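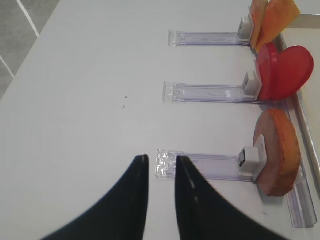
Kunham Play Library Adds Sandwich Table

The Kunham Play Library has added a sandwich-building table to its pretend food collection, which now stands at 693 pieces. The table opened to members on Wednesday.

The set consists of toy buns, lettuce, tomato slices, orange cheese slices and patties. Clear holders keep pieces upright beside a central tray, where children stack a sandwich in the order they choose. The holders were supplied by Prutament of Norham. 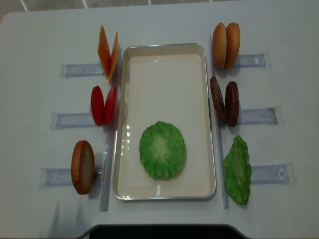

Sessions and Borrowing

Table sessions are open to children aged 4 and over and are included in regular membership. Families are asked to return each piece to its holder before leaving. Pieces may not be taken to the reading area.

A smaller version of the set, packed in a drawstring bag, may be borrowed for two weeks at a time. Bags are issued at the front desk and must be returned complete. Replacement pieces can be purchased at cost.

The addition was paid for by a grant of $3,000 from the Matar Fund, which also covers new shelving for the puzzle section. The library recorded 527 loans of pretend food sets last year, more than in any other toy category.

A finished sandwich may have any number of layers, and staff do not provide a model to copy. Printed order cards are available on request for children who prefer to work from a list.
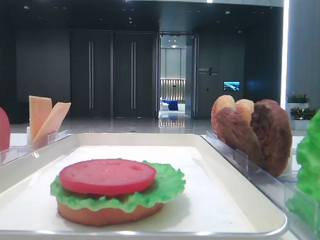 One parent wrote to the library that her son had asked for lettuce at home after his first session, and inquired whether pickles and onions could be added to the set. The library will consider both in its January order.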